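April 5, 2023 — instrument layout, Wirnov bench

Wiped down the table and put out a fresh pad. Item list is the Skimo minor set, revision 5. Tray label 101 goes back on the shelf when finished.

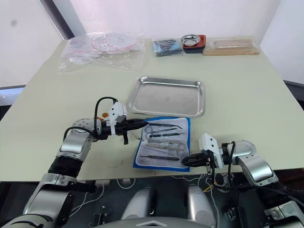
Handle direction is still not settled in the layout sheet. The Dotirville version wants all finger rings on one side. The two pairs of scissors on the blue-bordered cloth point opposite ways, upper rings left, lower rings right — sheet needs a line saying which is correct. Scalpel handle stays in the bottom row.

To do: ask Barbu for replacement pads, same size.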